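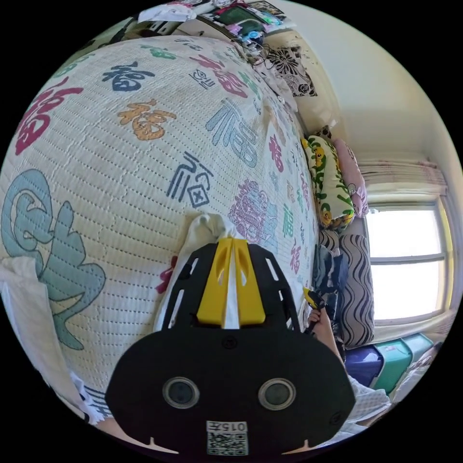

# Chapter 10: Quilted Bed Coverings

## 10.1 Scope of the chapter

Chapter 9 dealt with woven blankets, in which a single fabric supplies both warmth and surface. A quilted bedspread is a layered article. It has a face fabric, a filling and a backing, held together by stitching that passes through all three. The chapter covers construction, printed decoration, sizing and routine care. Pieced patchwork is treated separately in Chapter 11.

The bedspread at the head of the chapter has an off-white ground with fine rows of machine stitching, and its print repeats the character 福 (*fu*, "good fortune") in several colors and calligraphic styles. It is referred to in Sections 10.3 and 10.4.

## 10.2 Terms

**Face.** The outer fabric, normally the printed one.

**Filling.** The middle layer. Its weight is stated per unit of area before quilting.

**Channel.** The strip between two adjacent stitching rows. Closely spaced rows give narrow channels and a low, ridged surface.

**Drop.** The vertical distance from the top edge of the mattress to the lower edge of the spread.

**Take-up.** The loss of length or width caused by quilting. A panel must be cut oversize to allow for it.

## 10.3 Stitching and print

Parallel row quilting is the simplest machine pattern. The rows run straight across the panel without regard to the print, so a motif may be crossed many times. Large motifs with thick strokes tolerate this well. Fine linework is more easily broken up by the ridges, and the designer should check a stitched sample before approving the artwork.

Scale also matters. The chapter picture shows a large teal-and-green character drawn with curling strokes, and much smaller versions repeated elsewhere on the cloth. When large and small motifs share one ground, the repeat must be planned for the finished size – take-up included – or the spacing will close along the quilted direction.

## 10.4 Fit on the bed

A spread is measured over the made bed, with blankets in place. Any bulge beneath it uses up cloth and shortens the drop at the sides. Printed characters have a fixed upright, and the direction of the pattern should be settled before the panel is cut.

### Exercise 10.1

A panel is to finish at 60 inches wide. Quilting takes up 2 inches across the width. State the cut width before hem allowance, then repeat the calculation with a 2-inch hem allowance on each side.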